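Multi-finger gripper rental from Zultport, worth it?

Forum > Hardware > Grippers and end effectors

benchrat_mo
Has anybody here done the Zultport trial on the Rerkent hand? They ship you the multi-finger gripper plus a license for the grasp planner, you keep it for a month, and if you send it back in May you only pay the rental. They quoted me $800 for the month and $259 more for the planner. I run a small shop and I keep getting asked about bin picking. I've got a parallel jaw that does fine on boxes and falls on its face with anything round. I can't tell from the sales page if this thing is for real or if it's a demo toy.

palletjack
We did the trial last spring. The hand is nice. The planner is okay. The paperwork made me want to lie down on the floor. Read the part about finger pads, they count as consumables and you pay for every one you tear.

benchrat_mo
How many did you tear?

palletjack
More than I budgeted for! We had castings with sharp edges though, so that's partly on us.

sevenaxis
I'm going to be the grump. For that money you can get a decent suction setup and a used 2D camera and be picking by lunch. Multi-finger hands are lovely to look at and a pain to keep alive. So many little joints and screws and wires. Every one of them is something that comes undone at 4 in the afternoon when you've got an order going out.

tinwhistle
Suction on a ball? Suction on something with bumps all over it? Come on.

sevenaxis
Bellows cup, works fine on a ball. Bumps, okay, I'll give you that one.

gravelbin
I'm most of the way through my month with it so I'll dump what I've got. Mounting it was easy, the adapter plate they sent lined up first try. The cabling took me a whole evening and I'm still not happy with how it runs down the arm. There's no clean path for it, you end up with loops, and then you're nervous every time the wrist turns.

Planner install was painless. Calibration was NOT. The guide has you do it on a flat table and then says nothing at all about what changes when there are walls on every side. I wrote to support and a person answered me the same day, so credit to them for that.

I logged 500 picks on mixed small stuff and it dropped or missed 300 of them before I changed the approach angle. After that it got a lot better, but I haven't done a proper count since, so I won't quote one.

palletjack
That is a rough first run. Was that with the default speed?

gravelbin
Default everything. I wanted to see what you get out of the box.

sevenaxis
300 out of 500 missed and people are still defending it, lol.

tinwhistle
On defaults, with walls. Read the post again. I had the Trotcombe two-finger kit before this and it couldn't even get down into a corner without bumping the side and faulting out. Different price, sure, but don't pretend the cheap one has no problems.

benchrat_mo
Does the Trotcombe planner still need its own PC? That was a dealbreaker for me last time I looked.

tinwhistle
Mine did. No idea about the new one.

palletjack
One more thing to ask Zultport about is the Liu package. It's an add-on for cluttered bins, and when we had it they'd throw it in for free if you asked before signing. Once you've signed they get a lot less generous. It made a real difference for us with parts lying up against each other.

benchrat_mo
Oh that's good to know, thanks. Gravelbin, did you get that one?

gravelbin
Nope, never heard of it until right now and I'm kind of annoyed. I'm asking them tonight.

sevenaxis
Still say suction. But if he's got to hand it back anyway, what's the harm. Post what you find.

benchrat_mo
Gravelbin, what are you feeding it? My parts are about fist size and pretty smooth, and I'm wondering if your numbers mean anything for me.

gravelbin
Toys, mostly, I like them for testing a hand like this one. Cheap, bright, and the shapes are all over the place. The planner handles the studded blocks well when they have some room. My trouble spot is the corners. You can see the orange-red ball sitting in the front left one, close to two walls, and that's the kind of pick I'd try on day one if I were you, plus a couple of pieces bunched up near each other like the ones back by the fingers. If your parts are smooth I'd order spare pads up front and skip the long-cable option.

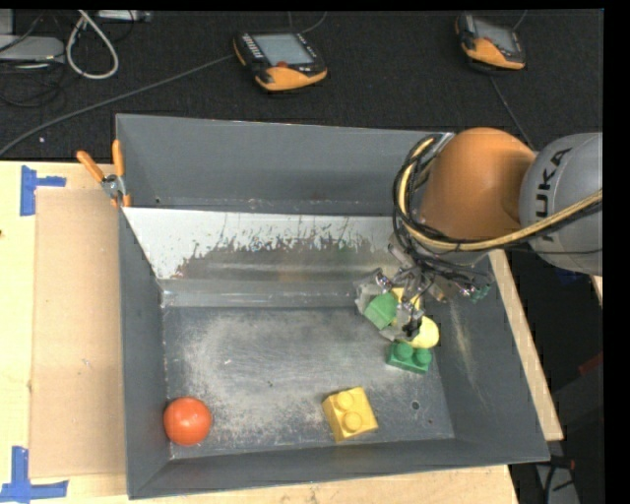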